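Budget for second gripper pair – Drikon or wait?

troten_mike
November 3, 2021
We have 2000 left for hardware this year. Drikon wants 700 for a spare set of fingers and pads. Worth it?

L. Arellano
For fingers? No. Ask what the pads cost alone. Ochoa quoted us 50 a pair in May and I still thought that was steep.

benchrat
Disagree. Pads alone are fine until a link bends, then you're down for weeks. Buy the set.

L. Arellano
Whose link bent? Ours haven't. Trernero told us the same story before selling us a service plan – never used it. Pads are what wear. I'd look along the seam and the lower border before I paid for anything else.

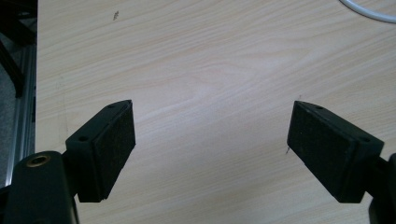 And get the lead time in writing. "In stock" from a sales guy means very little to me.

troten_mike
OK, asking for a pads-only price. Keeping the rest of the 2000 for now.

benchrat
Your downtime, not mine.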